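Wash dark cottons inside out at 30 degrees, and keep them apart from towels, which shed lint. Half the usual powder is enough for a small load.

## Drying

Shake each piece hard before hanging it. Peg tops by the hem — pegs at the shoulder leave marks that need ironing out. Keep dark colours out of strong sun.

## Folding

Use the bed if the table is too small. Lay the garment out, smooth the front with the flat of your hand, then pull the back layer straight before the first fold. Creases left underneath will set.

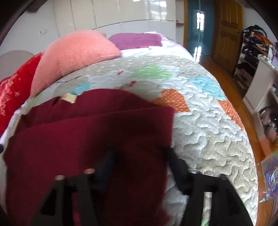

## Storing

Leave wool out of the airing cupboard. Katia Marchetti keeps hers in a lidded box until December, with cedar blocks.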